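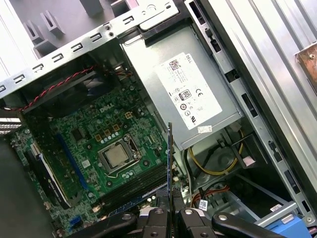 **Is the Trinon arm kit any good for pulling parts out of old desktops?**

Posted by Yayra Osei

Hello everyone, and sorry in advance for the long post. I help run a small shop that takes in retired office computers, strips out whatever is still useful and sells the parts on, and we have been looking hard at the Trinon kit that Marras sells. The machines we get are much like this one, a Dell with a green board and a gray power supply sitting over it, and the job I care about most is getting a thin card gripped by its edges and moved in or out without the fingers hitting the memory slots right next door. On a good week we open so many of these that my wrists ache by Friday, so you can see why I'm tempted!

The base kit is $3000, and the wrist camera is another $600 on top of that. The salesperson was very kind and very patient with me, but every time I asked how the arm copes with cables she went back to talking about the warranty. Our cases come in with wires going every which way, and I don't want to spend an hour tidying each one so that a robot can save me ten minutes.

So, has anyone here used it for this sort of work? Do I need the camera from day one? And is the fixture plate worth having, or would a few blocks of foam do?

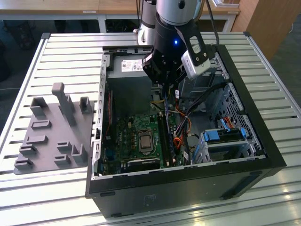 One more thing I should have said at the start: none of us can program. My nephew can, a little, but he goes back to school soon and I would like to keep him as a nephew and leave it there.

---

**Todor Stoyanova**

Hi Yayra, we've had the Trinon since July, so I can tell you how it has gone for us — with the warning that we do memory and cards only, and we've never asked it to touch a heatsink.

Get the camera. We tried to save the money and taught every position by hand, and it was fine right up until a case sat a little crooked on the table, and then it was not fine at all. With the camera it finds the board again by itself. It does get confused by shiny processor lids, so turn down any lamp you have directly overhead.

Cables are the weak spot, and I think your salesperson knew it. Anything hanging over the slot you want has to be moved by a person first. I use two bits of soft tie and it takes me a minute or so per case, nowhere near an hour. Thick power cables spring back, so tie those to the drive cage if there is one.

As for the plate, yes, buy it or print one. The arm needs to set a part down in the same spot every time, and foam gives too much. Ours came from Clidard for $383, which I grumbled over, but the grooves hold a card upright and the fingers can pick it up again without any fuss.

You won't need to program in the usual sense. You drag the arm to where you want it and press save. Do set the grip force low before you start! The setting it ships with is too strong for old cards, and we cracked two before I found the menu (it's under Tool, then Limits, and you have to restart after changing it).

---

**trurngate_bench**

Never used Trinon. We rent the Trurngate one for 780 a month and it's ok. Slow. You can send it back if you hate it, so maybe try renting first?

---

**Yayra Osei**

Thank you both, this is so much more than I got from the brochure. Todor, I'll ask Marras for a trial with the camera included and bring one of our own messy cases along, cables and all. Did you have to bolt the arm down, or does it clamp to the table? Our bench is on the old side and I'd need to know before I ask them to come out.

---

**Todor Stoyanova**

Bolt it. Ours was clamped for the first week and it crept a little each day, enough to miss the slot. If the bench wobbles when you lean on it, sort that out before the trial, or you'll end up blaming the arm for it like I did.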